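Corn Night Without the Clutter
Last updated: October

When I boil corn in our little kitchen in Drernwood, I like to give the glass lid its own spot on the counter before I do anything else (saves me hunting for it later!). 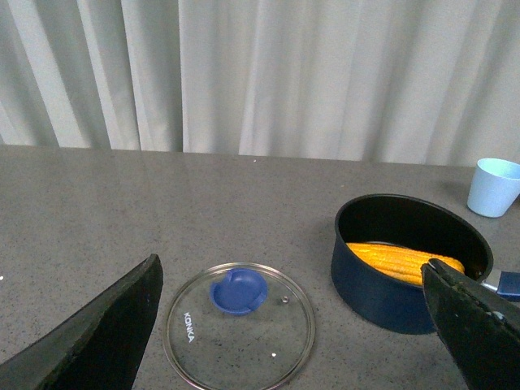 Then I get the tableware out, and I keep it to one cup, one bowl and one plate apiece.

1. Stand the cup and bowl toward the back, with the plate in front.

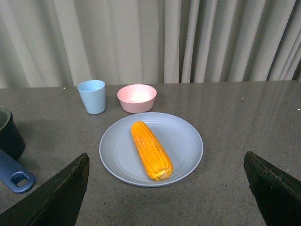
2. Look over the saucepan while it's empty, and dry the rim well.

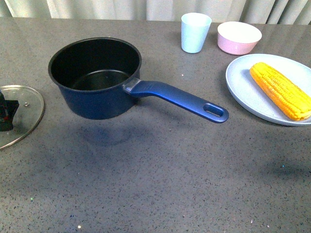

Saucepan with its lid set down to the left.

3. Turn the handle where your sleeve won't catch it, bless your elbows.

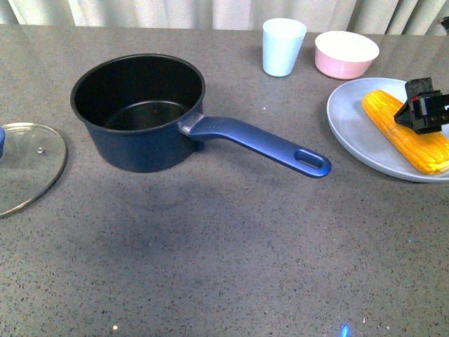 4. Now call everybody in, and pass the butter!

Maribel Lozano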